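The Box at Station 4: An Open Day at Drondwood 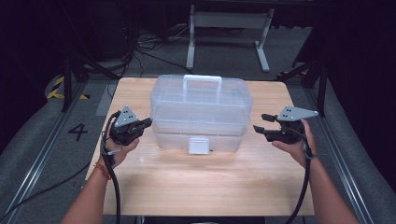
Station 4 at Drondwood, with the storage box and both hand-held grippers.

Aug 20, 2023

The open day at Drondwood was billed as a chance to see how robots learn to do household chores. I drove over with a packed lunch and fairly low expectations, having once spent a whole afternoon at a similar event watching a machine fail to fold a towel. Drondwood does its visitors in small groups with a guide, and at the door they give you a sticker and a safety sheet with 19 rules on it. Rule one is to keep the sheet with you. I left mine in the restroom.

Our group got the collection hall after the coffee. It's a dim, curtained room with gray carpet, tables under lights, and rails running along the floor, and the tone among the staff is that of people who have stepped over those rails many times and watched guests not do so. At each station a person works through a task with a gripper in each hand, and the recordings go off to Benum, the training system that will one day, we were promised, let an arm do the job alone.

The job at station 4 was a clear plastic storage box with a handle on the lid and a little white latch on the front. Open it, take out what's inside, close it, repeat. The target for the summer was 1,000 good runs. A good run means both grippers were tracked from start to finish, which is what the dotted plates on top are for. If the plates get lost, the run goes in the bin, however nicely the latch was opened.

And this brings us to June, the part of the tour I had come for without knowing it.

In June the team handed Benum its first big batch and tried the result on a real arm, a model called the Lai. The Lai approached the box very politely, lined itself up with the latch, and closed its jaws on a spot well to the left of it. Then it lifted nothing, carried the nothing to the side of the table and set it down with great care. It did this all morning. Everyone agreed the motion was beautiful.

The first theory was the plastic, since clear boxes are a known nuisance for cameras. They put tape on the box. The Lai missed the taped box too. The second theory was the Lai, which was taken apart and put back together with one washer left over (it's in a jar at reception, with a label). The real culprit was a bent plate. Somebody had dropped the left gripper, the plate had taken the hit, and the angle was off by so little that the software went on trusting it. They traced it back through 73 runs, all of them confidently wrong, and threw out the lot.

The safety part came on the second attempt. With a fresh batch loaded, the Lai found the latch at last, and kept on finding it. It pushed the box across the table toward the engineer on the far side, who had the stop button on a cord that turned out to be shorter than the walk. She got there. The box ended up on the carpet, the latch held, and the incident form ran to 2 pages, which our guide called a house record for storage containers.

The fixes are on the wall and they're not glamorous. Every plate is checked against a jig before a session. A dropped gripper gets a red tag and goes to the bench, even if it looks fine, and especially if the person who dropped it says it looks fine. The stop button now has a long cord and a twin on the other side.

I asked whether the Lai could open the box these days. "Most of the time," said the guide, and moved us along to the gift shop, where Zasuno, who sponsor the open day, were selling mugs. Parking is free but fills up early. The coffee is not free.

We use cookies to improve your experience on this site. By continuing to browse you accept our cookie policy. Accept | Manage settings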